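Club night moved to Friday this term, which suits me better than it suits the two people who have band practice. We have the back room from six until a little after nine, and packing up takes twenty minutes of that if everyone stays to help.

I have been meaning to write up the sorting project since January. It started as a suggestion from Tegan Wihongi, who wanted something to do with the arm that wasn't stacking blocks. We had been stacking blocks for most of last year and were fairly good at it. Blocks are the same size every time and they don't squash. Tegan wanted a pile of mixed stuff, dumped in a basket, and an arm that would take out the trash and post it in the right box.

Keegan Stubbs and I did the first version over the winter break with a cardboard tray and six objects. It could find a can against white cardboard almost every time. Then Keegan put a dish towel in the tray and it picked up the dish towel, over and over, and carried it to the can box. We left it running while we ate and when we came back it was still holding the towel.

So the plan for this term was to collect a lot more examples by hand. One person drives the arm with the controller, one person resets the basket, and one person writes down what went wrong. We save every attempt, including the bad ones. Châu Mạc wrote the script that names the files and sorts them by object, and she called it Grinero, after a cat her family used to have. As of last week Grinero says we have 2,609 attempts saved. Of those, 461 are marked bad, mostly drops.

I'm in charge of the basket. The rule is that it gets stirred after every ten attempts, all the way to the bottom, and that cloths have to go on top of things at least half the time. People bring things from home and I throw in whatever turns up.
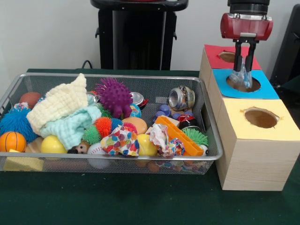

Bottles have been my job on the controller for the past three weeks. The cans are easier. A crushed can has a stiff edge somewhere and once you have the fingers on it, it stays put. A plastic bottle gives when you squeeze it, so you close the gripper and the bottle changes shape, and now it points a different way from the one you lined up with. The other trouble is the hole. A crumpled bottle that goes into the blue box at a slight angle will stop partway, and you have to decide whether to let go and hope or keep hold and push. I push. Tegan lets go. We agreed to keep both kinds in the set and see which the arm picks up. The box tops are only colored paper, so pushing has a cost, and the edge of the yellow one already has a little tear at the hole. I want to cut the next set out of something tougher, but Keegan says a torn edge is good practice for it and he may be right.

The spiky balls were a mistake of mine, or at least the number of them was. I thought they would be useful as things to leave alone. They are, but they are also very good at hanging on to cloth, and when you pull a cloth you get a ball with it and sometimes the ball goes on the floor. The big purple one is fine. It mostly just sits there and gets in the way, and we want something to get in the way.

Training takes most of a night on the computer Nikau Gilchrist lets us use. His last run used the first 600 attempts only, to see if the whole thing was worth going on with. We tried it the following week with 36 pickups in a row, and it got the can right more often than I expected and the bottle less often. It did not take a single cloth, so that part is better than the winter version. It also had a habit of stopping above the basket for several seconds before doing anything. Nikau thinks that came from me, as I stop and think before I go down, and the arm has learned to wait too. I have been trying to drive without stopping. It's harder than it sounds.

Next up is a run on everything we have. Before that, Châu wants to go back through the bad ones and split them into drops, wrong object and wrong box, which means somebody has to watch them all. We are dividing them among four of us and I have taken the bottles.

If you are in the club and have clean cans or bottles at home, please bring them in. Rinse them first. Last month one of them wasn't, and I was the one stirring.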